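Speaker notes, Vondar workshop on table-top handling rules
Monday, June 21, 2021

Open with the Ruston rule sheet. Every site starts from the same kinds of objects: plates, tissue box, cup, something with odd edges. Ask who has a written list. Pause.
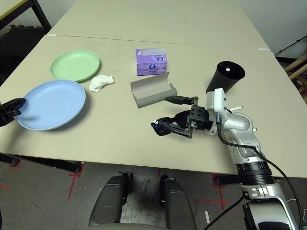 Right gripper at the sunglasses, plates on the other side.

Main point: tape goes down before objects do. Our log has 3887 runs, and 651 were thrown out, almost all for missing setup notes. Say the numbers slowly.
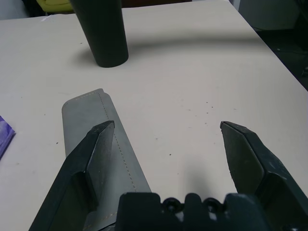
PART 2: CLOSE WORK

Soft items get their own line in the rules. Gray fabric lying flat needs a slower approach than a cup. Check finger faces for scuffs every 30 runs. Wipe the table at the same stop. Haddad does it by shift instead; mention, don't argue.

Two arms over one table: one arm moves, the other holds, until the operator calls the change.

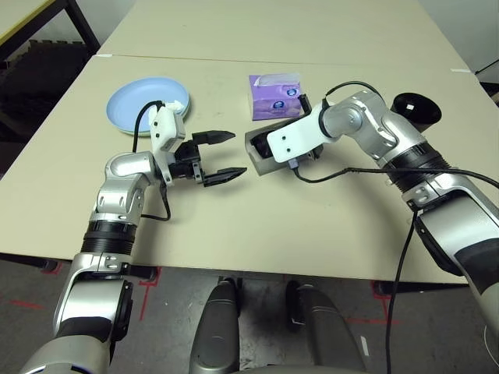 Cables are checked at the same call, wrist first, then down to the floor. Drastuvska asked for a full inspection at 1000 runs. Draft wording is due in August. Take questions on this part before moving to sign-off forms.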